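Darus Bench Notebook
Entry: April 25, 2023
Recorded by: Rosine Pruvost

Subject: Finger comparison on the two-arm station, Langlois fingers against Jeseo fingers

Purpose

The Langlois fingers have been in use since September. The Jeseo set arrived with a softer pad and a narrower tip, and the group asked for a side-by-side check before the remaining stations are changed over. Controller settings were left as they were for the earlier trials, and both sets were run on the same Drolavik controller build.

Setup

Closing speed was held at 20 mm/s for both sets. The task was pick, short carry, and place on a plate, with each arm taking its turn. Homing was repeated after every finger change. The fingertip offset in the tool file must be edited by hand for the Jeseo set; the value was entered incorrectly on the first attempt and the affected runs were discarded.

Results

The Langlois set completed 132 placements before the first slip that required a stop. The Jeseo set was stopped at 92, when the left pad began to lift at one corner. The adhesive appears to be at fault and the pad material itself shows no marks. Grip on round parts was better with the Jeseo set. On flat-sided parts no difference could be established.

Two points for whoever runs the next session:

1. The wrist view loses the fingertips when the arm comes in low. Raise the approach height before adjusting anything else.

2. Small assembled toys should be taken by the right arm, with the left arm parked open on the other side of the plate. The lavender plate shows up well against the pale tabletop, and the red end of the toy is easy to follow in the head view as it nears the rim. 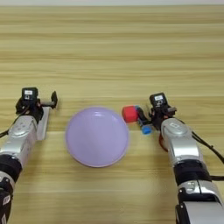 Open items

Re-glue the left Jeseo pad and repeat the run to 600 placements, if the pad allows it. Ask the supplier whether a screwed pad is available. Check that the tool file with the corrected offset has been copied to the second workstation. Cable slack at the right wrist to be looked at before the next long run.

R. Pruvost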